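Budget round again, or why I have a spreadsheet open at dinner

2 Apr 2018

Quick one, between two meetings. Well, supposed to be quick.

So the numbers are due and I have been putting it off since December. Same as last time. Favico wants to know what we spend on the two-arm cell before they commit to anything bigger, fair enough, it's their money. Steinar Hedegaard sent over his template. 18 tabs. I use two of them.

What I learned from the first round, in no order —

The arms are the easy line. You get a quote, you paste it in, done. Everything else is where it went wrong. Cables. Connectors. Zip ties, and I'm not kidding, we went through a bag of 100 before Christmas and someone had to drive out for more. Put a consumables line in. Make it bigger than feels right. Then don't let anybody raid it for screws for a different bench.

Spares. I had budgeted zero spare motors. Zero! Then one started whining in week three and we waited for the post like kids. Hafþór Ketilsson wants two spares of every size now, I want one, we will probably end up at one and a half, meaning one and a box of parts. Bisgaard quoted 7 weeks on the wrist motors so that's its own argument for his side.

Time. Nobody's hours were in the first budget, mine included. Kolbrún Juhl did most of the wiring on the quiet and I only found out what it cost when her own project slipped. This time her hours are a line with her name on it. She laughed at me but she filled it in.

Software licenses, I keep forgetting them. Clomik renews every year whether you opened it or not. Check who still has a seat. We were paying for someone who left.

Then the fixtures and the stuff on the table. I had 50 down for this, in total, for the whole year, which tells you how much I knew. It's the small things the arms work with that wear out or go missing or turn out to be the wrong size, so you buy teh next one, and the next.
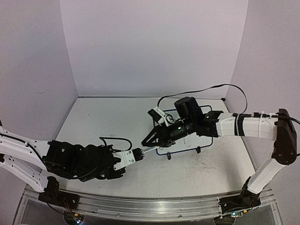
Walls and a work surface are going in as a proper line this time, not under "misc". Last time the panels were an afterthought and I paid rush shipping on them, stupid. I've put in a replacement top as well, going by the tangle of what look like scratches on the white one in front of that blue wire frame. Could maybe live with it another year. Inger Egilsson says a scratched surface is a fine surface and I should spend the money on a second camera instead, and she may be right, but tops are cheap and cameras need a mount, a cable, a port, somebody's afternoon. I've got one version of the sheet with the camera and one without. Favico can pick.

Rails. Leave them alone, don't re-quote what isn't changing. Frida Bach got a price from Forkedis for a longer one and it's tempting, but then the walls have to grow too, and the table under it, and suddenly it's another room. Parked. I put it on a separate tab called "later" so it looks like I have a plan.

Contingency: whatever you were going to write, I'm told finance cuts it anyway. I wrote it in regardless.

Still missing: shipping on the spares, the power supplies (one or two?? need to ask Hafþór), and whatever Steinar means by "lifecycle" in column H. If anyone reading has filled in that column and had it accepted, mail me please. Meeting's starting, will fix the typos tonihgt.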